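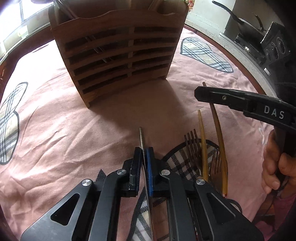
ホーム | 助成事業 | 進捗報告 | お問い合わせ
当サイトではCookieを使用しています。閲覧を続けると同意したものとみなします。
最終更新日:2025-03-27

地域食文化の聞き取り・レシピ記録事業 中間報告(Mazza財団 御中)

取り急ぎ、今期分の進捗をまとめます。書式は前回と同じ。体裁が粗いところはご容赦ください。会計の細かい表は別便で送ります。

1. 全体の状況

ほぼ予定どおり。ただし文字起こしが遅れ気味。聞き取りそのものは順調で、録音の累計は900分を超えて、当初の見込みより多い。そのぶん後ろの工程が詰まっている。冊子の入稿は9月のまま動かさない方針。

対象地区はBrivallowの旧市街と川向こうの集落。旧市街は一巡した。川向こうは農繁期と重なって訪問の約束が二度流れ、残りは次期に回す。流れた分の交通費は未執行のまま残してあります。

2. 聞き取り

話し手は七十代から八十代が中心。豆の煮込み、干し魚の戻し方、祝い事の揚げ菓子、保存用の酢漬けあたりに話が集まる。最初の質問票は料理名から聞く形だったが、これがあまりよくなかった。名前のない料理が多い。「いつものあれ」で済んでいる。途中から「雨の日は何を食べたか」「客が急に来たら何を出したか」に変更。こちらのほうが話が出る。

質問票の改訂はYasaman Taheriが担当。改訂版は三枚、旧版より短い。旧版で聞いた方には電話で補足をお願いしていて、これが地味に時間を取っている。電話だと声が遠く、メモの聞き違いがが出やすい。要確認の印をつけて残してあります。

分量の問題。話し手はほぼ全員、目分量。「手のひら一杯」「鍋の耳まで」など。無理にグラムに直すと別の料理になってしまうので、冊子では元の言い方を先に書き、試作で量った値を括弧に入れる形にしたい。財団側の編集基準に触れるようならご指摘ください。

3. 試作

試作は公民館の調理室を借りて実施。採録したうち7品まで終了。豆の煮込みは三回やり直した。水の量が話し手によって倍ちがう。結局、硬めと軟らかめの二通りを載せることにした。
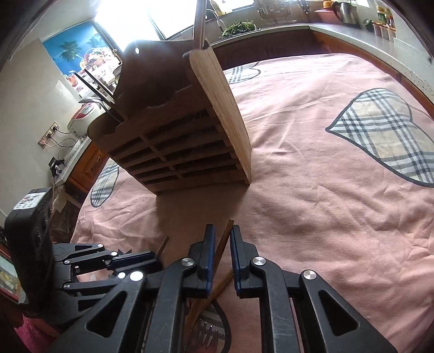
揚げ菓子のほうは生地の休ませ時間が論点。一晩という人と、一服するあいだという人がいる。両方試して、食べ比べの感想では一晩のほうが軽いという声が多かった。ただ当日は試食の順番をそろえておらず、比較としては弱い。次回はそろえる。

酢漬けは途中。漬け込み期間が長く、今回の報告に間に合わなかった。味の記録は次の報告で。

干し魚は材料の入手で止まっている。昔の店がもうなく、代わりの品だと塩気が強すぎる。仕入れ先をPlellbergの市場でも探す予定。見つからなければ採録文のみで掲載し、分量の括弧は空欄にする。

4. 文字起こしと校正

ここが一番の遅れ。方言の語尾を残すかどうかで手が止まった。Themis Gkikasの案で、本文は標準的な表記、話し手の言葉をそのまま引く箇所だけ方言を残す、と決定。決めるのに時間をかけすぎた。反省。

作業の手順は次のとおりに変更済み。
・粗い起こしを先に全部すませる
・料理に関係する部分だけ清書
・清書を話し手本人に読んでもらう
・了承の署名をもらってから編集へ

本人確認は郵送と訪問の併用。字が小さくて読めないという声があり、文字を大きくして送り直した。その印刷代が少し予定外。消耗品費の中で吸収できる見込みです。

家族の名前や近所の揉め事が出てくる話がかなりある。話としては面白いが冊子には載せない。録音の保管についても、公開可・館内のみ・非公開の区分を同意書に足した。旧版の同意書の方には取り直しをお願い中。未返送あり。

5. 冊子と公開

印刷はDevotettiに見積もりを依頼した。部数は100部で変更なし。綴じ方を中綴じから平綴じに変えたい。台所で開いたままにしたいという要望が多く、開きのよい方を選びたいところだが、見本がまだ届いていない。届き次第、費用差と一緒に相談します。

表紙は未定。話し手の手書きメモを使う案が出ているが、権利の確認がこれから。配布先は話し手本人、図書館、学校の順。余部は公民館に置く。

6. 予算

執行はおおむね計画どおり。謝金は支払済み分のみ計上。食材費がやや多い(煮込みのやり直し分)。交通費が余っているので、費目間の流用をお願いするかもしれません。申請書は必要になった時点で出します。領収書の写しは番号順に綴じてあるが、一枚だけ日付の薄いものがあり、店に再発行をお願いしている。

7. 次期の予定

川向こうの聞き取りの再開。酢漬けの試味と記録。文字起こしの残り全部。同意書の取り直し。見本が来たら綴じの決定。

お願いが一件。編集基準の分量表記について、早めにご返答をいただけると助かります。これが決まらないと清書の括弧が埋まらず、組版に渡せません。文案の見本を二品分添付するので、そちらに直接赤を入れていただく形でかまいません。

連絡は事務局のTaheriまで。電話は午前中がつながりやすいです。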